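Search this site
Search
Reviews – Home Automation

Steltow Pair with the Zetside laundry pack: two months in
By the Bermúdez Review desk | July
Print this page | E-mail this to a friend

I've wanted a machine to deal with the laundry since I was old enough to be told to do it, so take my excitement with a grain of salt. But I really like this one! The Steltow Pair is a two-arm home robot, and the Zetside pack is the add-on software that teaches it clothes: shirts, hangers, racks, folding. Setup took me 40 minutes, most of it spent moving chairs and letting the arms learn where the rack was.

What sold me is how the two arms share a job. Hanging a shirt sounds simple until you try to explain it to anyone. One hand has to keep the hanger steady while the other minds the hook or the collar, and then they swap. The Pair does that with very little fuss, in a regular living room, with all the usual stuff lying around.

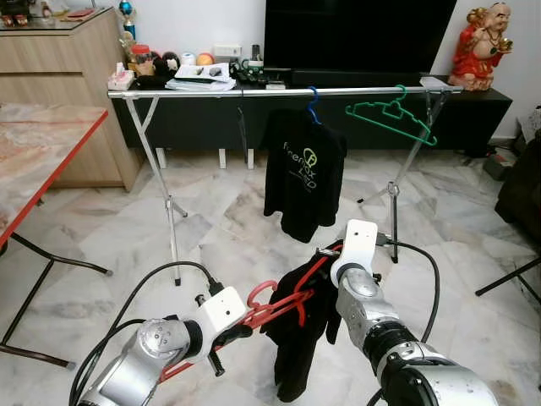

Dark clothes were my big worry. The older Ernik I tried last year lost track of anything black the second it folded over on itself, and would stop and beep until I came over. With the Pair I ran a batch of 16 shirts, all dark, on plain plastic hangers, and it got 13 of them onto the bar without any help from me. Two slid off one shoulder, and one it gave up on (a stretchy thing with a wide neck – I have trouble with it too).

It is slow. I'd start a batch after breakfast and wander off, and that's the way to use it. The arms are quieter than my dryer, though the grippers make a little click on every close that my dog has strong feelings about. You'll also want a rack that stands firm, as a wobbly one throws off the aim. Thin wire hangers were hopeless for me, so I stick with plastic.

The folding mode is less polished. T-shirts come out fine, towels come out great, and fitted sheets are a disaster. Zetside says an update is coming, and I'll add a note at the bottom of this review once I've tried it.

Print this page | E-mail this to a friend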